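Print this page | E-mail this ticket
Reading time: 2 min

Ticket 3886: Label printer on packing line prints blank every few labels
Site: Manitow warehouse, Gravonville
Status: Closed
Opened: 2 December 2018
Assigned to: Clifford Lemieux

Problem as reported

Label printer at packing station 2 feeds a blank label at irregular intervals. The blank comes out after a good label, and the next job prints normally. No error light. Station 1 uses the same model, the same driver and the same label stock and does not show the fault.

Initial checks

Print head cleaned with alcohol wipe. No change. Ribbon reseated, then replaced with a new roll from the same box. No change. Self-test run from the front panel with the network cable unplugged: 27 labels, two blanks. That rules out the print server and the shipping software. Driver left alone after this point.

Label stock

Roll swapped with the one from station 1. Fault stayed at station 2. Stock is the Bouchard 43 mm, gap type. Media setting on the panel was "gap", as it should be. Stored sensor value was lower than on station 1, so calibration was run. Fault went away for the rest of the shift and came back the next morning.

Power

Station 2 printer was on a shared strip with the tape dispenser and a desk fan. Moved to its own outlet. No change. Replaced the power brick with a spare Voltberg unit of the same rating. No change. Original brick put back. 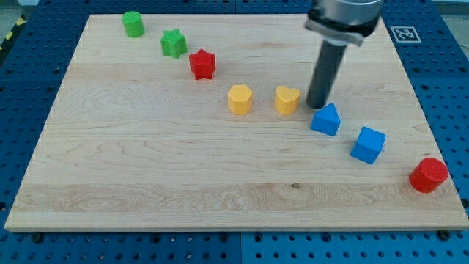
Gap sensor

Cover removed, two screws at the rear. Lower sensor window had a film of adhesive with paper dust stuck to it. The film was thin enough for calibration to hold for a few hours, then the reading drifted and the printer missed a gap. Window cleaned with a swab and left to dry. The movable upper sensor was also a little left of its mark and was set back to center.

Calibration run twice, same value both times and in line with station 1. Self-test repeated: 27 labels, no blanks.

Follow-up

User reports no blanks through the end of the month. Checked again in January during the quarterly visit. Window clean, stored value unchanged.

Resolution

Dirty gap sensor. No parts used. Sensor window added to the cleaning sheet for both stations, to be done at every ribbon change. Do not use the blade from the tape dispenser to scrape the window, as it scratches the plastic and the sensor then has to be replaced.

Related: 300 dpi head replacement; media settings after firmware update

Contact the help desk | Copyright 2018 Manitow | Back to top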